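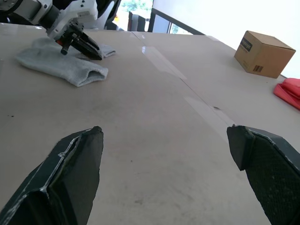 4 min read

Does anyone believe the "lay it flat to dry" instruction on sweater labels? I have a light gray knit pullover from Fellamby and the tag says dry flat, do not hang, do not tumble. Fine, but flat on what? I don't own a drying rack. The only surface in my apartment big enough is two beige table panels pushed together, with clear tape along the seam, and I'm not convinced a wet sweater should sit on a slick tabletop for two days. It seems to me the water just stays underneath. My sister hangs everything she owns and her clothes look the same as mine. I suspect the label is there so the company can blame me when the thing loses its shape. The pullover cost 96 dollars, so I'd like to hear from someone who has tried both ways and isn't selling racks.

Zoia Tkachenko

Urs Wieser

The label is right about hanging, at least for heavier knits. A soaked sweater holds a lot of water, the water pulls down, and the shoulders and hem go with it. I have a cardigan that came off the line with sleeves down to my fingertips and it never went back.

The two days part is where I'd argue with you. If it takes two days you are laying it out too wet. After washing, press the water out against the side of the sink – don't wring it – then put it on a dry bath towel, roll the whole thing up and kneel on the roll. Do it again with a second towel.
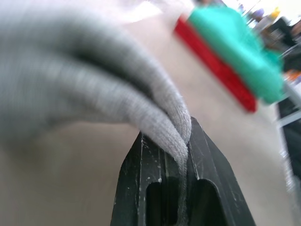

Then shake it out gently and pull it back to the size it was. Measure it before you wash if you care that much. I write down the chest width and the sleeve length. Put a third, dry towel on the table, the sweater on that, and turn it over in the morning. Swap the towel when it feels damp. Mine are usually done by the next evening, with a window open and no heater on them.

I would not buy the special mesh racks. I had one called an Emum and the legs folded under the weight of a single wool sweater. A towel does the same job.

Pylyp Horobets

just put it in the dryer on low, 17 minutes, never had a problem. labels are written by lawyers

Khrystyna Zhuravel

Please don't do the dryer thing if there is wool in it. Pylyp may have been drying acrylic, which will forgive a lot. Check the fiber content first, because nobody can answer this properly without it. If the tag says 100 percent cotton, the worry is mostly stretching and some shrinkage. If it says wool, heat and tumbling together can felt it, and there is no undoing that whatever the hair conditioner videos claim. I tried the conditioner trick on a felted sweater in June and got a felted sweater that smelled of coconut.

I'm also doubtful about the kneeling. It works on sturdy knits, but on anything loose I'd press with my hands. And if you don't have three spare towels, you can hang a sweater over a thick rail, folded at the armpits with the body on one side and the sleeves on the other, once most of the water is out. It's not as good as flat. You may get a line across the chest, and a little steam usually takes that out.

As for your sister, ask her how old her sweaters are.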